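Filed under: Home Robots, Opinion
Last updated: Apr 22, 2019

I spent most of February arguing with Emiko Tanabe about laundry. She writes the handling rules at Cillis, and I'd been asked to read her draft before anyone else got hold of it. It ran to 500 lines! My favorite rule was number 4, which says a garment has to start where a person would really leave it - on a bed, a chair, the floor - and never on a clean lab table. 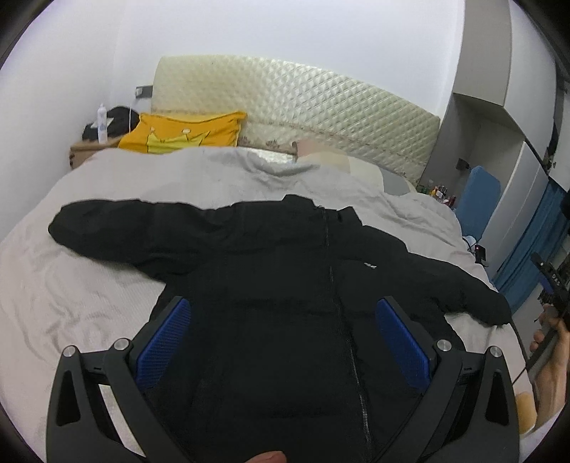 Good rules for folding have to say what counts as ready. Emiko's first version just said "flat," and I pushed back, because flat is a word for paper. Take a black jacket on a rumpled blanket, sleeves out to either side, front up, with shallow wrinkles across the body. Is that flat? I'd say it's ready, and the new wording agrees with me: front up, both sleeves clear of the body, small wrinkles allowed.

We still don't agree on zippers. Boonmee Rattanakul over at Voicu wants them closed before every fold, and Emiko wants that left to the operator (I'm with her, mostly). The next draft goes out with both versions in it, so send me your thoughts.

We use cookies to remember your preferences. Accept | Manage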